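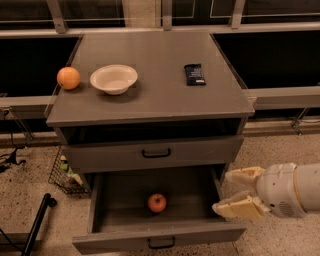

Bedside storage for long-stay guests
Speaker notes, Kullura housekeeping day, 2024-06-22
Speaker: Knut Steinbach

Opening. Say who I am and that Dušan Ionescu is taking questions on laundry after the break, so please hold those.

Start with the cabinet on the slide. Grey, flat top, an open cubby, two drawers under it. We have 142 of these across the Furkance building. Guests put everything on the top, food included, and the drawers fill up with whatever is left.

What goes where:
Top - things used every day. A bowl is fine, fruit in the bowl is better than fruit next to it. An orange near the edge ends up on the floor.
Cubby - books, chargers, glasses case. It is dark in there, so nothing small.
Upper drawer - papers and medicines.
Lower drawer - spare linen. No fresh food. The apple in the slide should be up top with the orange.

Wrapped snacks. Bars can stay out if they are sealed. Opened ones go in a tin with a lid. Perić do a cheap one, I have put 3 on the side table to look at.

Cleaning. Pull each drawer right out to its stop before wiping, check the back corners, leave it open for 5 minutes, then close it. Ask the guest before opening anything. If they say no, write it on the sheet and try again next visit.

Handles. Wipe them every time. Loose ones get reported to Mevement, don't tighten them yourself.

Pause for questions. New sheets come in August - copies by the door.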